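Kornden library to stay open later from fall

July 25, 2024

Kornden's public library will stay open until 9 p.m. four nights a week starting this fall, after the town council voted to fund the longer hours for one year.

The library now closes at 6 p.m. Branch manager Olga Tapia said evening hours were the most common request in a survey the library ran in May, which drew 2,377 replies.

"A lot of people here work in Cultbridge and can't get back before we lock up," Tapia said. "They pay for the library and they hardly get to use it."

The extra hours will cover the main reading room, the computers and the children's section. The local history room will keep its present schedule – it is staffed by one part-time archivist, Darcy Trevaskis, and there is no money to add a second.

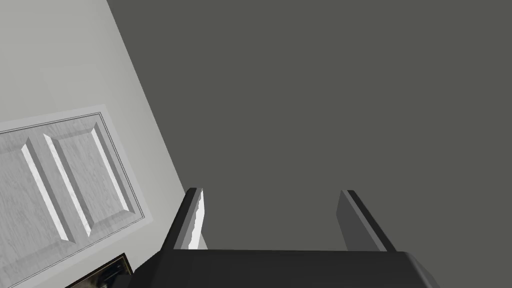

Parking and buses

The lot behind the building has 47 spaces and will be free after 6 p.m. Council member Vusumuzi Joubert had asked for a later bus on the Cultbridge line as well, but the transit office has not agreed to one. The last bus now leaves the library stop at 7:40 p.m.

Late fees will not change. Holds can still be picked up at the side desk, and the book drop on Rampersad Street stays open all night.

The council will review the new hours next summer. Residents who want to comment can write to the town clerk or leave a note at the front desk.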